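Tips from the Robot Arm Build

Workshop Tips, Jedside Shared Workshop

These are notes collected while building a two-armed robot with hands, mostly in the evenings. Most of them apply to any project with motors, long cables and more than one person turning screws. Add yours to the binder by the drill press.

Bench and small parts

Put a light-colored towel under the joint you are taking apart. Screws don't roll on a towel, and a dark screw shows up on it.

Sort fasteners by joint, not by size. Muffin tins work well. Write the joint name on masking tape and stick it to the rim, then keep the tin in the same order as the arm, shoulder on the left and fingertips on the right.

Buy twice as many of the smallest screws as the parts list calls for. They get dropped, and the heads strip.

Use a hex driver with a straight handle for the final turn. The L-shaped keys give you too much leverage on small threads, and plastic parts will crack before you feel it.

Thread locker goes on metal-to-metal joints only. On some plastics it causes cracking. Put a drop on a scrap of the same plastic and leave it overnight if you aren't sure. Viola Galli wrecked a wrist cover this way in June and has asked for the warning to stay in.

Paint pen across the bolt head and onto the part once it is tight. A broken line means it has moved. Check the lines before each session.

Cables

Bend the joint all the way in both directions before you cut a cable to length. Then add the width of your hand.

Hook-and-loop ties while you are still changing things, zip ties when you are done. Trim zip ties flush with nail clippers. Side cutters leave a sharp corner that will open up the back of your hand.

Label both ends. A number is enough if the list of numbers is taped inside the cabinet door.

Run motor power and sensor wires down separate sides of the arm if there is room. Where they have to cross, cross them at a right angle.

Talcum powder helps when pulling a bundle through a tight sleeve. So does a shoelace taped to the front end of the bundle.

Bellows and covers

Slide the bellows on before you fit the hand. Everybody forgets this one time.

Clean rubber covers with warm water and a little dish soap, then let them air dry with the folds stretched open. Kitchen spray leaves a film that picks up sawdust.

Matte shells show fingerprints. A barely damp microfiber cloth takes them off. Skip furniture polish – it leaves shiny patches.

If a shell buzzes when the motors run, put a strip of felt tape along the seam. Felt chair pads cut into strips are the same thing and cost less.

First power-up

Clamp the base. Do this even for a small test, and even if the base seems heavy.

Start with the speed limit at 20 percent and leave it there for the whole first evening. Evaristo De Luca keeps a card on the control desk with the limits for each joint, and changes go on the card in pen.

One person holds the stop button and does nothing else. No phone, no coffee. Swap every half hour.

Move one joint at a time, shoulder first, and listen. Grinding means stop. A steady whine is usually fine.

Touch each motor housing with the back of your fingers after 4 minutes of running. If you can't keep them there, shut it down and look for a joint that binds. 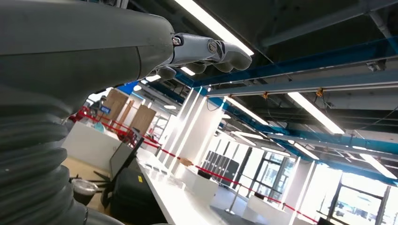

How tight should the finger joints be?

Tight enough that the finger has no side-to-side wobble, and loose enough that it still swings freely with the motor unplugged. Turn the screw in until the finger starts to drag, back it off an eighth of a turn, and mark it with the paint pen.

Grip practice

Start with a rolled-up sock. It forgives a bad grip and won't break anything when it drops. After that, an empty plastic bottle, then a sponge, then a tennis ball.

Cut fingertip pads from a rubber shelf liner if the grip slips. Double-sided tape holds them well enough for testing. Contact cement when you have settled on the shape – open a window.

Write down the grip setting for each object. Ornella Marras started a list, and it has already saved a paper cup or two.

Putting away

Park the arm in its rest position before cutting power. Some joints drop when the motors go off, so support the forearm with one hand underneath and keep your fingers out of the elbow.

Charge batteries on the tile, away from the sawdust bins, and unplug the charger when you leave.

Spare hex keys are in the second drawer. Khanyisile Mkhize has the key to the parts cabinet after 6 p.m.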